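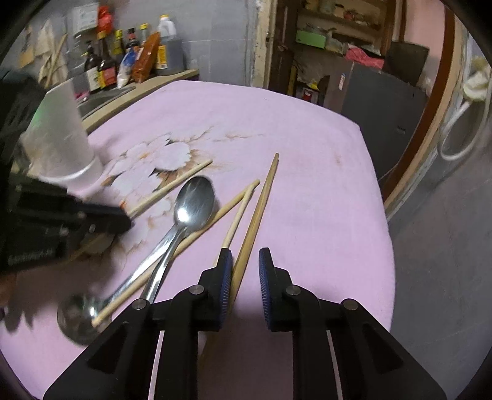

花柄のテーブルクロスと木の箸

Zilside Jeta クリケットバット 使用レビュー

使用期間は4か月。投げ込みとネット練習で1000球を受け、20オーバーの試合でも使った。打順は主に中位、右打ち。硬球は練習、試合ともGrostskaの革球で統一している。マシン用の樹脂球では打っていない。

Jetaはイングリッシュウィロー材のショートハンドルで、Zilsideの製品群では中級の位置づけになる。同じ形状でカシミールウィローの廉価版もあるが、そちらは試していない。

木目と仕上げ
木目はほぼまっすぐで、片側のエッジ寄りにわずかな色の濃い部分がある。性能に影響するものではなく、上位グレードとの価格差は主に見た目の差と考えてよい。フェースは無塗装、トウには保護材が貼られている。背面のステッカーは厚めで、端が早い時期に浮いてきた。剥がしても糊はあまり残らない。

慣らし
「プレップ済み」と表示されているが、そのまま新球に当てるのは勧めない。亜麻仁油を薄く塗って水平に一晩置き、木槌でエッジとトウを中心に叩いた。エッジは正面から叩かず、斜め45度で丸めるように当てる。その後、使い古した球で短いキャッチ打ちを行い、縫い目の跡が深く残らなくなってから通常のネットに移した。跡が残るうちは木槌に戻すこと。フェースシートを貼る場合は、油が完全に引いてからにする。

重量バランス
膨らみの頂点は低めで、前に踏み込むドライブに合う。低く弾む人工芝のピッチでは利点になるが、腰より上に来る球を横に払うときはヘッドが遅れる。カットとプルを得点源にする打者なら、膨らみが中ほどにある型のほうが扱いやすい。ピックアップは表示重量から想像するより重く感じた。店頭で持つときは両手で構えるだけで済ませず、上の手だけでバックリフトまで上げてみるとよい。

打感
スイートスポットの縦幅は十分にある。中心で捉えた球の伸びは、以前使っていた同価格帯のバットより明らかに良い。トウ寄りの反発は落ち方が急で、ヨーカーを掘り出したときには手に振動が来る。エッジは厚いが、厚みの分だけ反発が増えるという印象は受けなかった。打球音は使い始めは硬く高い。慣らしが進むと少し低くなり、以後は安定している。

ハンドルとグリップ
ハンドルは断面が楕円で、下の手の位置で面の向きが分かりやすい。撓みは少ない。純正グリップは薄く、汗をかくと滑った。8月の午後の練習でこの点がはっきりしたため、Tatlıの交換用グリップに替えた。重量は実測で19g増。上側が重くなるので、低い重心がいくらか緩和される。交換にはグリップコーンがあったほうがよい。素手で引き上げると途中でよじれる。

耐久性
試用終了時点で、フェースに浅い表面割れが数本、外側のエッジに縫い目の痕がある。いずれも通常の摩耗で、層の剥離はない。トウの保護材は角が削れた。湿ったピッチで使ったあとは立てかけずに水気を拭き、室温で寝かせて保管している。車内には置かない。

付属品
薄い布製のカバーが付くが、パッドがなく、スパイクと同じ袋に入れるには心もとない。別にバットカバーを用意した。説明書は慣らしの手順が数行あるだけで、油の量についての記載はない。

評価
前足で打つ打者、低いバウンドの会場が多い打者には適する。後足のショットが多い打者、軽さを優先する打者には向かない。純正グリップの交換費用は購入時の予算に含めておくべきである。

追記
トウの保護材は、その後靴用の接着剤で補修した。外周にだけ薄く塗り、はみ出した分は目の細かい紙やすりで落としている。再び浮いてくる様子はまだない。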